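铜价区间收窄，库存拐点仍待确认

2020年9月11日

进入9月，沪铜主力合约的日内波幅明显收窄，持仓向远月转移的速度慢于往年同期。现货升水在8月下旬一度走阔，随后回落，贸易商报价多以随行就市为主，压价收货的意愿不强。

Uven期货研究部的周度模型显示，当前基差对价格方向的解释力偏弱，主导变量仍是美元与冶炼加工费。该模型以12周为滚动窗口，近6周的残差持续为正，说明盘面价格高于库存所隐含的水平，偏离幅度大致为每吨100元。单看这一数值，尚不足以构成做空依据。

供应端，Zevden冶炼厂的检修计划推迟至四季度，短期产出不受影响。进口窗口间歇性打开，保税区货源有流入，但清关节奏不均，到货集中在月中。

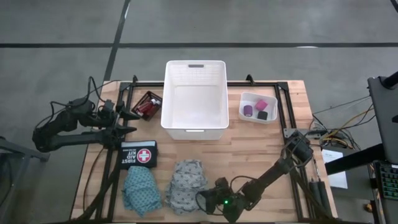
Eder的看法有所不同，该机构在给客户的短评中称，残差为正更多反映隐性库存的回补，显性库存数据滞后，用它校准公允价值会系统性低估价格；若剔除保税区口径，偏离基本消失。

两种口径的分歧集中在统计边界。Bromance仓储的月报将在途货物计入库存，样本覆盖112个库位，8月末读数环比小幅下降，与交易所仓单的方向相反。使用者在拼接两组序列前需先统一计量时点，否则月末效应会被误读为趋势。

期权市场方面，平值隐含波动率低于历史波动率，卖方收取的权利金偏薄。持有现货敞口的加工企业可考虑以买入虚值看跌期权替代部分卖出套保，行权价参照前低设置，合约到期日与交货期匹配。跨期头寸则需留意换月期间近月流动性下降带来的滑点。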